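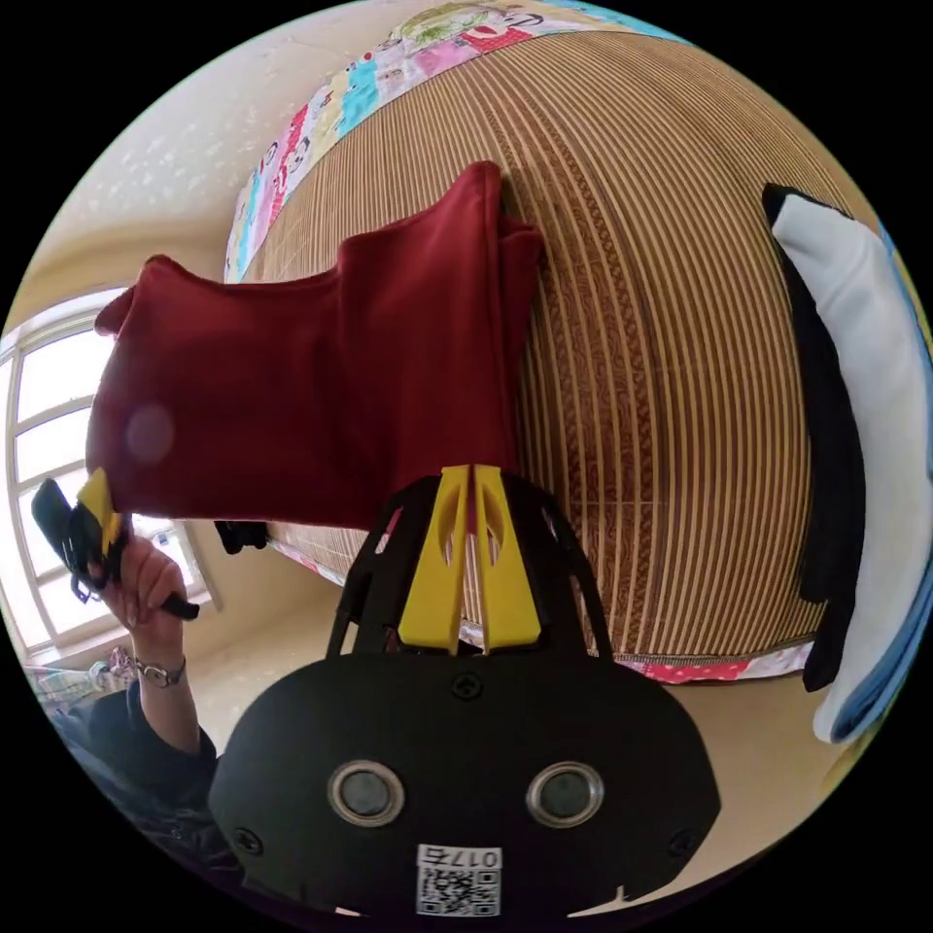 Grinidska, August 6, 2025

Notes for the Prulura talk, Corey Pryor

Hello, thanks for having me. Say name, say Prulura, say it's a pair of hand-held grippers and everything about them got built at the Pritchard shop or on my kitchen table. Then get going, don't do the long intro.

What Prulura is: you hold a gripper in each hand, squeeze, and the fingers close. A person does a chore with them and the recording goes to train an arm. The arm comes later in the talk, so if somebody asks about it now, ask them to wait.

Start with the fingers, they're my favorite part! Flat plates, tapered, with slots cut out toward the tips. The first ones were solid and they were fine on blocks and cups and hopeless on cloth. The slots let the plate bend a little, so when it closes on a fold it gives. Each finger weighs 42 grams now. I print them in yellow because I had a big roll of yellow from Hikel, and then I found they're so easy to pick out against dark fabric that I've stuck with the color.

(Pass the two old solid fingers around. Get them back this time.)

Open struts under the fingers. I had this part closed in at first and every time a linkage pin walked out I had to take the whole body apart. Now I can get in with tweezers. It looks unfinished and I love it. The downside is that soft stuff wants to droop into the gap, and I still don't have a good answer for that – maybe a thin skirt across the front. Ask the room here, somebody will have an idea.

Cloth section. This is the hard one, so slow down. A cup has a shape and keeps it. A piece of clothing has a new shape every time you touch it. You pinch a corner, lift, and the rest does whatever it likes. Straps are worse than hems because they twist. With a gripper in each hand you can pinch one place and pull gently from another, and that's when it starts to feel like having real hands again.
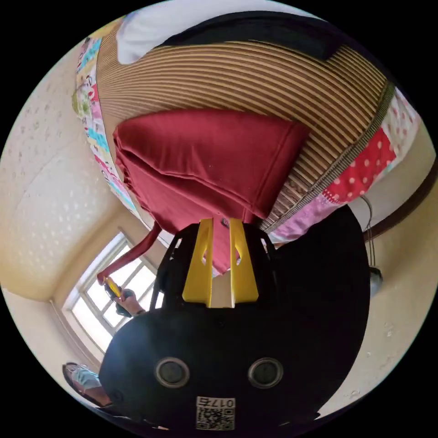 Red cloth in the yellow fingers, with its strap stretched out to the left.

Talk about pinch force. Too light and the fabric slides out, too hard and you can't let go neatly, it sticks in the tips. The spring we settled on in July came out of a drawer at Pritchard and I bought every other one they had. My bench counter read 3527 squeezes before the first of those springs went soft. I was thrilled with that, the one before it quit at 2689.

Labels: every body gets a QR sticker and a number, low on the front. Do this early if you build a pair. I mixed mine up for a whole afternoon and calibrated the same one twice.

Things I'd change: lighter bodies, a better grip for small hands, quieter hinge. It took nearly 41 evenings to get this far and I'd happily start over tomorrow.

Demo: hand the pair to someone in the front row, give them the dish towel, let them try folding it. Don't help. Keep spare pins in left pocket.

Questions, then drawings go up on the shop page, and leave the sign-up sheet by the door.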